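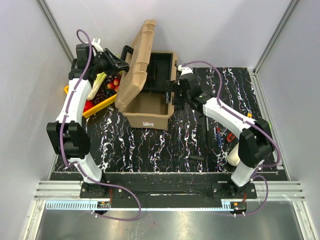
The lending boxes have become the part of the Sidska workshop that people ask for by name, and I am very glad we put the first share of your grant into them. We settled on hard toolboxes with hinged lids after the canvas bags kept coming back with split seams. The tan one is a good example of what we are after: the lid stands up almost straight when it's open, so you can see right down into the beige inside and know at once that it's empty, and there is room on the front for a small white label. Each box gets its contents list when it is packed. The yellow tray next to it, with the celery and grapes, belongs to the other half of the project, the shared snack table, which I'll come to further down.

Lending boxes

We budgeted for 100 loans between the start of the project and the end of July and passed that number in June. The household box (screwdrivers, pliers, tape measure, spirit level, wall plugs) goes out most often. The bicycle box is close behind, and would probably be ahead if we had a second one – there has been a waiting list since April. The sewing box has been slower. Theresia Kofler has rewritten its contents list in plainer words and added a card showing how to thread the machine needles, and it has been borrowed more since then.

Losses are small. One set of hex keys and a pair of wire strippers have not come back, and we have replaced both. Alois Camenzind checks every box against its list on return and has started marking the tools with a dab of enamel on the handle, a different colour for each box. It sounds fussy, but it has made repacking much quicker!

Snack table

This was a small line in the application and it has done far more than we hoped. Fruit and raw vegetables go out at four o'clock, when the school group arrives and the afternoon repairers are still there, and the two lots now sit and talk. Grapes go first, always. Celery does well if there is something to dip it in. Sun-ja Geum does the shopping and has kept it within the weekly amount, even in the spring when prices went up.

Money

Of the 2000 awarded for equipment, almost all has been spent or promised. The remaining 100 is set aside for the second bicycle box. Receipts are in the folder Ursina Wallner sent over with the accounts.

What has been harder

Storage. The boxes don't nest and the shelf by the door is full, so two of them live under the bench and have to be dragged out. Luzius Hauser has measured the alcove at the Kundow end and thinks a deeper shelf would take the lot. We would like to do this before the autumn loans begin.

Next steps

Build the alcove shelf.
Pack and label the second bicycle box.
Ask borrowers which tools they never used, and thin out the lists.
Try the snack table on one evening session a week, starting in September.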